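Ticket: Grellik collection, gripper lag on right arm
Opened by: Merle Pryor
Date: April 4, 2023
Status: Resolved, watching

We're 400 episodes into the 700 we want for the bin task, and the data is looking great! One snag though. In 63 of those episodes the right gripper closes late against the recorded command, so the policy would learn to squeeze air before it squeezes anything else. I'd love to fix this before we go further.

What I tried first: restarted the Kirkus logger, swapped the USB hub, re-homed both arms. No change. Lag still there, always on the right, always worse late in a session. 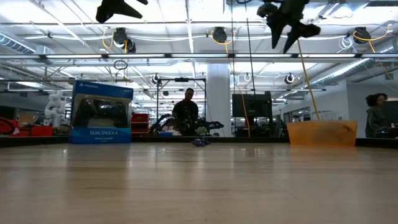 Next I plotted command time against finger position for everything since episode 269, and wow, is it clear once you see it. The gap grows steadily and drops back to zero at every logger restart. So the fingers are fine, and the clocks are drifting apart. The right arm's controller never got the time sync setting when we moved over from the Hultdale setup (left arm has it, I checked twice).

Fix: turned on sync for the right controller, restarted both, ran a long test session with the usual objects. Commands and fingers line up start to finish. Lovely plots, attached to the Whitelaw folder if anyone wants to look.

Still to do:
Re-time the 63 bad episodes from the raw logs. I think most can be saved.
Add a drift check to the start-up script so it refuses to record if the clocks disagree.
Keep switching objects between episodes, please, the variety is really helping.

Leaving this open for comments until May, then I'll close it.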